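Zwischenbericht an die Förderstelle
Vorhaben Rellham – Tischordnung und Lebensmittelausgabe
Berichtsstand: 14. Juli 2025
Verantwortlich: Santino Mansilla

Im Berichtszeitraum wurden der Arbeitstisch im Raum Favumero eingerichtet und die Abläufe beim Anreichen von Obst erprobt. Von den 90 bewilligten Arbeitsstunden sind 40 abgerufen.
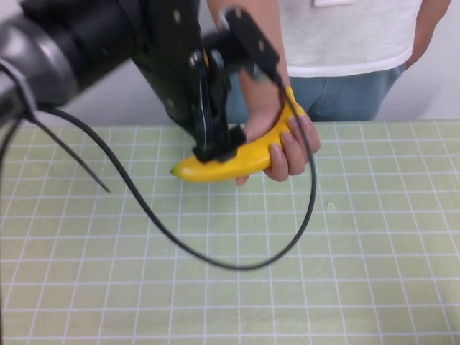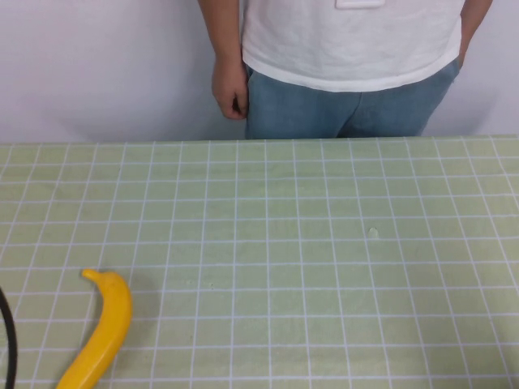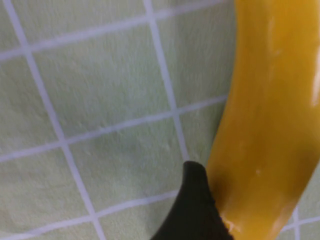
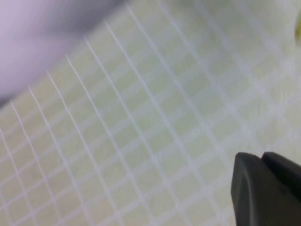 Reichen die verbleibenden Mittel bis zum Abschluss der Erprobung?

Nach derzeitigem Stand sind die restlichen Stunden ausreichend. Eine Aufstockung wird nicht beantragt.

Die Beschaffung der Tischwäsche über die Firma Hubáček ist abgeschlossen, die Rechnung liegt der Verwaltung vor. Offen ist die Lieferung von 20 Aufbewahrungsbehältern durch Brorkon – der Liefertermin wurde auf September verschoben. Auf die Obstausgabe hat dies keine Auswirkung, der Abschnitt zum Verpacken und Einräumen beginnt jedoch entsprechend später.

Der Ablaufplan für die Ausgabe wird derzeit überarbeitet und mit dem Verwendungsnachweis eingereicht. Um Zustimmung zur Verschiebung des zweiten Abschnitts wird gebeten.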